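Tralter: registro de avisos vecinales sobre drenaje

Resumen

Tralter reúne avisos enviados por residentes del distrito de Ovetell sobre sumideros, rejillas y pendientes de calle. La versión 2 contiene 1454 registros en texto tabulado, codificación UTF-8. No incluye imágenes ni datos de sensores.

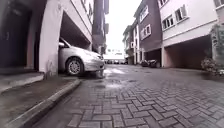
Última modificación de esta página: 26 jun 2024

Estructura

Cada fila corresponde a un aviso. Campos obligatorios: id_aviso, mes, tramo, tipo, texto. Campos opcionales: cota_relativa, firme, cierre. El campo firme admite los valores adoquín, asfalto, hormigón y otro. Los valores ausentes se codifican como NA; la cadena vacía se reserva para texto eliminado durante la anonimización.

El campo tramo usa el callejero interno de Oei, no el municipal. La tabla de equivalencias está en tramos.tsv. Faltan 25 tramos por asignar - todos en pasajes sin nombre oficial.

Procedencia

Los avisos llegaron por formulario web y por teléfono. Los telefónicos fueron transcritos por Mawar Hidayat y conservan abreviaturas. Ruoxi Pan revisó la columna tipo y unificó las variantes ortográficas. En mayo se retiraron los duplicados exactos; los avisos repetidos con redacción distinta se mantienen.
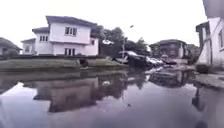
Departamento de Hidrología Urbana, Zonness

Limitaciones

La densidad de avisos depende de la participación y no debe usarse como medida de riesgo de inundación. El campo cota_relativa procede de estimaciones de los propios residentes, con un error de unos 2 metros en los tramos comprobados. Las fechas de cierre anteriores a la versión actual no son fiables.

Uso

Leer con separador de tabulación y sin inferencia de tipos: id_aviso tiene ceros a la izquierda. Se permite la redistribución con mención del origen. Las correcciones se envían como parche sobre avisos.tsv, una fila por cambio, indicando id_aviso y campo afectado.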